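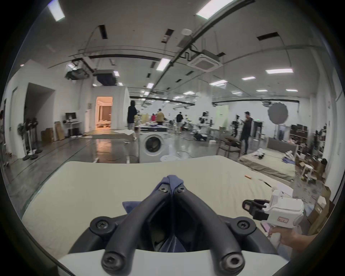 Dark blue, crumpled, and next in line for folding. Washer just behind.

How I Fold a Big Load on a Covered Table
Wadmont Home Notes, 7 November 2021

I folded on my bed for years and my back hated me for it. Then last February I cleared off a big table, threw a plain flat sheet over it, and now I get through a whole load before my coffee goes cold (okay, most weeks!). You don't need to buy anything for this. An old sheet is perfect, and a light color is best so dark socks can't hide on you.

Get the height right first. Mine is 33 inches, but yours might not be. Stand up straight, bend your elbows, and let your hands drop a little. If you're hunching, put the table on risers. Then spread the sheet from the middle out toward the corners and smooth it with your forearm. A few soft creases won't hurt anything.

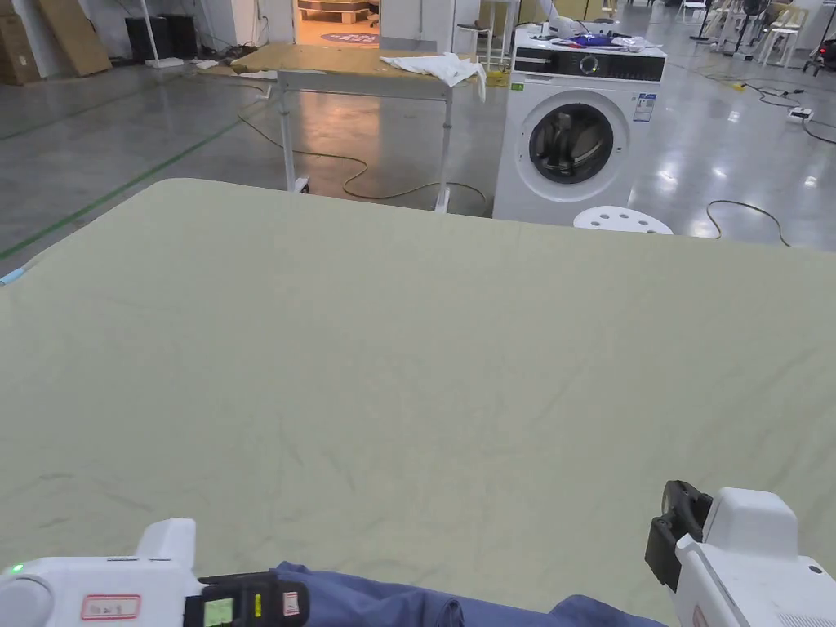 2 min read

Close to the washer is where you want the table, with enough floor left to swing the door open and get a basket through. I've also gotten very fond of a second, smaller table beyond the first one. Towels go there. They're bulky and they'd eat up all your folding room, so toss them over in a heap and come back to them at the end.

Now for the folding. Pull one piece out of the pile and lay it along the edge nearest you. Pinch both corners, give it one good snap, and set it down flat. Smooth once. For shirts, turn them face down, bring each side in to the middle, lay the sleeves straight down, then fold up from the hem in thirds. For pants, match the legs, tuck in the seat so you've got a straight line, and fold in half and in half again.

If a piece fights you, lay it down and start over from the corners. I have a Sivileck fleece that takes me three tries every single time.

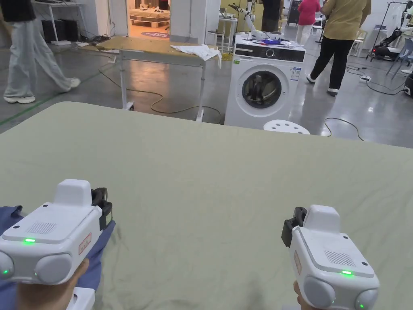

Sorting as you go is what saved me, and I wish I'd started sooner. I used to make one giant stack in front of me and then have to move it every two minutes. Finished pieces belong out at the sides, with the wide middle stretch of cloth kept clear for whatever you're working on. The top of the washer is fair game for small stuff, too. I line up odd socks on mine – they get one week to find a partner, then they're dust rags.

When you're done, carry the stacks off before you touch the sheet. Shake it outside, fold it up (corners together, same as everything else), and hang it over a chair for next time. I wash mine every other week in Kopecký unscented, the big box from the hardware store in Skutlow.

Fitted sheets get their own page, and it's a long one. The link is in the sidebar, under Linens.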